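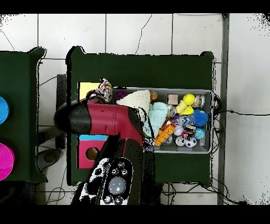

Práctica 4. Comparación de pinzas con objetos mezclados

La ficha técnica de una pinza suele demostrar sus virtudes con un cubo. El cubo es rígido, mate, de caras paralelas y está solo en mitad de la mesa, de modo que cualquier pinza aprueba. En esta práctica el cubo también entra, pero comparte bandeja con un paño de punto doblado, una bola arrugada de papel de plata, una pelota azul de pinchos blandos y una bola de plástico transparente que las cámaras de profundidad suelen tratar como si no existiera. La pregunta de partida es modesta: qué pinza falla menos y, sobre todo, de qué manera falla.

Se comparan dos modelos. La Buretti es de dedos paralelos, con apertura máxima de 50 mm. La Prinard es de dedos adaptables, cierra más despacio y abraza el objeto con una ternura que a veces impide soltarlo. Ambas se montan en el mismo brazo y con el mismo controlador, que conserva el parámetro de fuerza de la sesión anterior. Compruébenlo antes de empezar. El curso pasado un grupo de Cindendale dedicó toda una tarde a medir la fuerza elegida por el grupo precedente, con una desviación típica envidiable.

Procedimiento

1. Calibrar la cámara con el brazo en reposo. Si alguien mueve la mesa, se repite.
2. Hacer 21 intentos por pinza, sin reordenar la bandeja entre uno y otro. Ordenarla es humano, pero invalida la serie.
3. Anotar cada intento como éxito, resbalón, doble captura o colisión con el borde. "Casi" no es una categoría.
4. Guardar la corriente del motor durante el cierre. El programa la registra solo, siempre que se le haya pedido.

Sobre los tejidos

Con tela, el sensor de apertura informa de un cierre completo tanto si hay paño entre los dedos como si no hay nada. La corriente ayuda algo más - no mucho. En el conjunto de referencia del curso, reunido con el protocolo Van Leeuwen, hay 1.852 agarres, de los cuales 435 son de objetos deformables. Esa parte concentra más de la mitad de los errores de clasificación. Conviene mirarla antes de prometer porcentajes en el informe.

Las dobles capturas merecen apartado propio. Dos objetos levantados a la vez no valen por dos éxitos, argumento que se presenta cada año con creciente elaboración jurídica.

Entrega

Máximo cuatro páginas, con una tabla por pinza y los datos sin filtrar en un anexo. Los vídeos se aceptan sin música. Si las dos pinzas empatan, se dice que empatan y se discute el tamaño de la muestra. La entrega se cierra a finales de mayo, a las 18:00 según el reloj del servidor, que va tres minutos adelantado.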